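We use cookies to remember what's in your cart and to see which pages get read. By staying on the site you agree to this. OK / Cookie settings

Fandia Tour Poster Set, the Prundell Hall Shows

I've been selling concert merch for longer than I'd like to admit, and this is the first poster set in ages that I kept one of for myself. If you caught Fandia on either of the two nights at Prundell Hall you already know what the fuss was about. If you didn't, well, I'm sorry, because the second night was something else! They opened with the slow one (the one everybody expects as the encore) and the whole balcony was on its feet before the drums came in.

So, the set. You get two posters, one for each night, both 18 by 24 inches. Night one is the dark blue design with the lighthouse, night two is the orange one with the birds. Esach Print did the screen printing and they ran 338 sets in total, each one numbered in pencil in the bottom right corner. I can't let you pick your number, sorry, I just grab the next one off the stack.

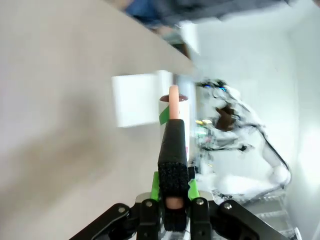 The paper is a heavy cotton stock with a bit of tooth to it, so the ink sits up nicely and you can feel the edges of the birds with your fingertip. Please don't do that too much, though. The orange is the fussier of the two and it'll pick up a shine if it gets rubbed. Mine went straight into a frame and it's been hanging in the hallway since March with no fading that I can see, but it doesn't get direct sun.

Price is $25 for the pair. I know people have asked about buying just one night, and I've gone back and forth on it, but I'd end up with a pile of blue ones and no orange ones, so it's pairs only.

Both posters ship rolled together in a stiff tube with tissue between them. When yours gets to you, take them out the same day if you can and lay them face up on something clean. They'll want to curl back up for a while. I put a few heavy books on the corners (with a sheet of plain paper in between, never straight onto the ink) and leave them overnight.

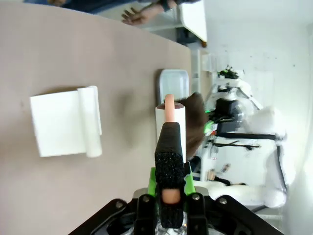 If you're framing, a standard 18 by 24 frame fits with no trimming, but there's a narrow white border that looks a lot better with a mat around it. Go up to a 24 by 30 if you have the wall for it. Feng, the opening act, gets a small credit line along the bottom of both posters, and a tight frame lip will cover it right up. Seems a shame, they were great.

Prundell holds 2,724 and both nights sold out, so you can do the math on how long these might last. I won't be doing a reprint. There's talk of a shirt with the bird design later on, and if that happens it'll go up on the shop page first.

Orders placed by noon on Thursday go out that week, anything after that waits for the next run to the post office. Tubes are tracked. If yours shows up crushed, send me a photo of the tube before you throw it away and I'll sort you out with another set while I still have some.

One set per order, please. Pickup isn't available for this one.

Contact | Shipping and returns | Copyright the shop owner, all rights reserved. Band and venue names belong to their owners. | Back to top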